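About Flolisska Linen Service

Flolisska washes, dries, folds and delivers towels and table linen for small hotels, guest houses, hair salons and restaurants. We work from one building in Kernov, with a second pickup counter in Stollov. Mio Maruyama opened the business with two washers and a borrowed van, and still runs it.

What we handle

Most of our work is towels: hand towels, bath towels, bar towels and salon towels. We also take napkins, aprons and flat tablecloths. We do not take duvets, rugs or anything that needs dry cleaning.

In a normal week we send out 2,000 pieces. The smallest account gets 6 towels a week and the largest is Hattori, a bathhouse that has been with us from the first year.

How we work

Each customer's linen is kept separate from pickup to delivery. Nothing is pooled, so the towels you send are the towels you get back. Stained or torn pieces are set aside in a marked bag, and we ask before we throw anything out.

Folding is the slowest part of the day and we give it a good deal of floor space. Every towel is laid flat on a table and checked for loose threads before the first fold. Then it goes edge to edge, smoothed from the middle outward. Customers choose a fold when they open an account — thirds for open shelves, halves for drawers — and the choice stays on their card until they change it. Grey towels get a second look under good light, as bleach marks are easy to miss on them.

At the table, on dark gray tops with black cloth behind:
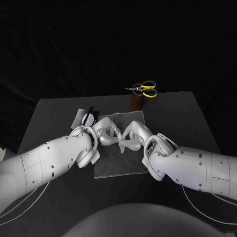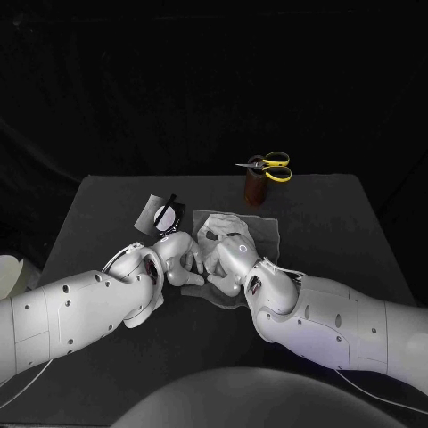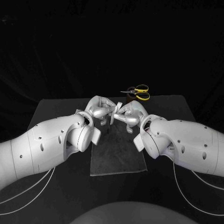
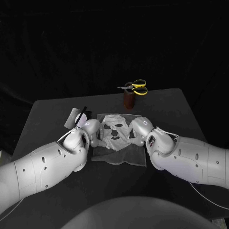
Opening an account

Call or stop by either counter with a list of what you use in a week. We will give you a price per piece and a pickup day. There is no contract, and the minimum order is 6 pieces. New accounts start at the beginning of the month. We close for one week in January to service the washers, and regular customers get an extra delivery before the break.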